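How to wax your own skis at home

Posted Sunday, July 16, 2023

Yes it's July. Best time to do this. Shops are dead, wax is on sale, and your skis have been sitting in the garage with dried-out bases since the lifts closed. Quick version below, I'm typing this between loads of laundry.

What you need

Ski wax (all-temp is fine, I use the Ruvix bar)
Waxing iron. Not your clothes iron, the temp swings too much
Plastic scraper
Brass brush and nylon brush
Two vises, or two stacks of books if you're desperate
Rubber bands for the brakes
Old sheet for the floor. Wax gets everywhere

Step 1. Brakes up
Hook a thick rubber band around the brake arms so they stay out of the way. Skis base side up, clamped snug.

Step 2. Clean
Brass brush, tip to tail, 11 passes or so. Wipe with a dry rag. If there's old grime, do a hot scrape: drip on soft wax, scrape it off while still warm, dirt comes with it.

Step 3. Iron temp
Check the wrapper for the number. If the wax smokes, too hot, turn it down. Let the iron settle before you start.

Step 4. Drip and spread
Hold the bar against the iron, dribble a line down each side of the base. Then iron tip to tail, slow and steady. Never stop moving. Seriously never, you will cook the base and that's a repair bill. Two or three passes is plenty.

Step 5. Wait
Roughly 2 hours. Overnight is better. Dont put them outside to speed it up.

Step 6. Scrape
Edges first with the notch, then the base. Long strokes, tip to tail. Looks like you're taking it all off. Good, keep going.

Step 7. Brush
Nylon brush till the base shines. Bands off. Done.

Boot dryer and other plug-in stuff

Dry your liners before storage too. Pull them out, open the tongue wide. Unplug everything when you're finished, iron first. 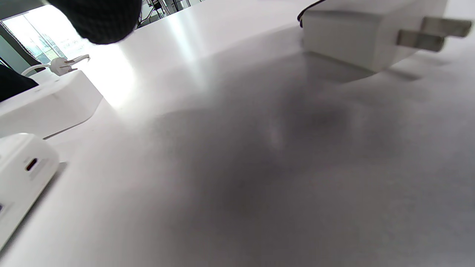 Power adapter, unplugged.

Storing till October

If you're waxing for storage, skip steps 6 and 7. Leave a thick coat on and scrape it in the fall before teh first day out. Cool dry closet, not the attic. Don't strap them tight together.

Next up: edges, and whether the Sterelgate file guide is worth it.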